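Service Robots in Practice – Handout 4
Reviewing a hand: the Zondik kit

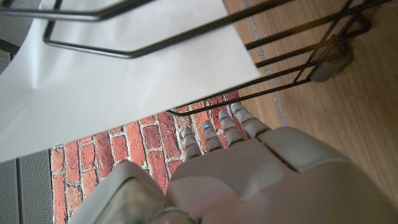 Last week we covered two-jaw grippers and why most buyers still choose them. Today's subject is the multi-fingered hand sold as a kit, using the Zondik as our case. It is supplied by Livaveo, either outright or on a hire plan with a minimum term of 8 weeks. Darren Garside has put the price list in the course folder.

What comes with the kit
The hand, a wrist plate, one cable set, the control software and a printed manual. The arm is not included. The software licence covers one computer. A second licence is charged separately, and the quotation does not make this clear.

Paper handling
Paper is a poor match for a stiff fingertip. A single sheet bends before it can be gripped, and a curled edge moves away when touched. Wire racks add a second problem – thin dark rods are hard for a depth camera to pick up, and a finger can catch on one.

Abílio Abreu's bench trial used single sheets and a wire rack. He made 73 attempts, with a limit of 60 seconds on each. His log gives the start position, the finger that touched first and the reason for stopping. Read the log before the seminar, especially the entries marked "rod contact".

Points for your review
State the task first, then the product. Keep the supplier's claims apart from your own results. Give set-up time as well as run time. Say what happens when a part fails: Livaveo asks for the whole hand back, and Sérgio Garcia's notes cover what that means for a small workshop.

Compare the hire plan with buying over the same period. Use the Gendance worksheet, columns A to D only.

Reviews are limited to 10 pages, tables included. Hand them to Bernardo Paiva by noon on Tuesday.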